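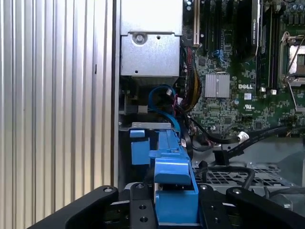
# About Lesorwood

Lesorwood teaches robots to take computers apart. We work out of a former printing shop in Irkcombe, and most of what comes through our doors is office equipment that has reached the end of its lease. People operate the robot arms by hand or by remote control, the arms record what they did, and the recordings are used to train the software that will later do the same job with less help.

## What we do

A desktop tower looks simple until you try to describe every step of opening one. Drive carriers have tabs that must be squeezed before they will slide. Cables run across the parts you want to reach. Two machines of the same model can have their wires routed differently, depending on who serviced them last.

We do not write those steps out as code. An operator shows them to the arm, many times over, on many different machines. So far we have recorded 4000 complete demonstrations, 801 of them on drive carriers alone. Carriers get that much attention because drives have to be removed and accounted for before anything else in the machine can be recycled.

## How a demonstration is made

There are two ways of working here.

**Hand guiding.** The operator holds the arm and moves it through the task. We use this for short motions such as pressing a latch or lifting out a bracket.

**Remote control.** The operator sits at a desk with a pair of handles and watches the view from the wrist camera. The gripper follows the handles. This takes longer to learn, but it suits tight spaces, and the operator sees only what the robot will see later -- no leaning over to check the other side.

Failed attempts are kept and labeled. If a carrier sticks and the operator has to back off and try again, that goes in the set too.

## Who we are

Ashley Marsden started the company after a long stretch in equipment repair. She still trains every new operator on the remote stations. Ashley Wainwright runs the software side and looks after the recordings. Yes, two Ashleys. Email for either one goes to a shared inbox and gets sorted from there.

We have 8 operators. Most came from repair benches or warehouse work, and none had used a robot before. New people spend their first weeks with a screwdriver, taking towers apart the ordinary way, and then move to hand guiding. Remote work comes last.

## Our projects

**Zorno** is our remote control station. It is built in-house and we lease it to other workshops that want to record their own tasks.

**Hebden** is our library of demonstrations, sorted by part and by type of case. Recycling firms and university labs can apply for access. New recordings are added every September.

## Visiting and contact

We are in Unit 3046 on the Irkcombe trading estate, with parking at the rear. Visitors can try a remote station on Monday afternoons if they book ahead. Please wear closed shoes and leave loose scarves in the office. We also accept retired desktop computers by the pallet -- call first so that we can clear space at the loading door.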